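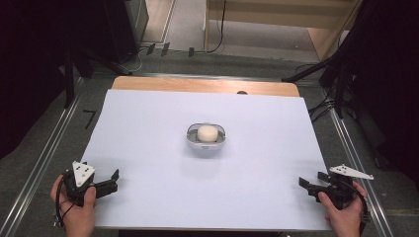
Shakuntala Yadav has tested grippers for nine years, and she would like vendors to stop sending her videos.

"Every video is the same video," she says. "Somebody picks up a block. The block is a nice color and it has flat sides. Then there's music."

Her current job is a comparison for Florkosmont, which packs small bathroom goods and wants to know which of three hand-held gripper designs is worth collecting demonstrations with. The idea behind all of them is that a person holds a gripper in each hand, does the task, and the recorded motion is later used to teach an arm. Marker plates on top of the grippers let the tracking system follow them. I went to see her expecting a winner. She didn't have one, and she seemed a little annoyed that I had asked.

"People want a ranking," she says. "I can tell you which one hurt my wrist."

That was the Grulier, a design she otherwise speaks well of. It closes evenly and the tips line up. But the cable comes out of the back and has to go somewhere, and after an hour of work she found she was holding her hands in a way no one would hold them normally. "So now what have I recorded? I've recorded a person avoiding a cable. The arm doesn't have that cable. It's going to learn my bad habit and do it forever."

The Proludau is lighter. She is less sure about its jaws, which she says have play in them that the sales sheet leaves out. The third, from a small outfit called Sin, arrived with one trigger stiffer than the other. She has asked for a replacement and is not holding her breath.

I asked about the test objects. She favors small, rounded things in shallow dishes, because the rim gets in the way of the fingertips and a domed top gives them little to hold. A white object on a white board is harder still for some cameras, and she thinks that is fair. "Soap is white. Sinks are white. If your system needs a red cube, say so on the box."

Her colleague Man-lok Pan is more hopeful. He handles the recordings, 2,942 of them so far, and he believes that enough of them will wash out the differences between grippers. "With volume, the hand matters less," he told me. I asked how much volume. He said it depended on the task, and Yadav laughed from across the room.

"That's always the number," she said. "More."

To be fair to Pan, he does throw recordings away. When a marker plate tips too far the tracking can jump, and he estimates he loses up to nine in a hundred for that reason. Yadav suspects the real figure is higher, and that the small jumps get through. Neither could show me anything that settled it.

What I couldn't get from either of them was a result on an arm. The arm trials are planned for January, and until then every claim about these grippers, good or bad, rests on how well a person can use them. Yadav knows this. She has told Florkosmont to hold off on buying any of the three.

"They asked if they could at least get a quote," she says. "I said sure, get a quote."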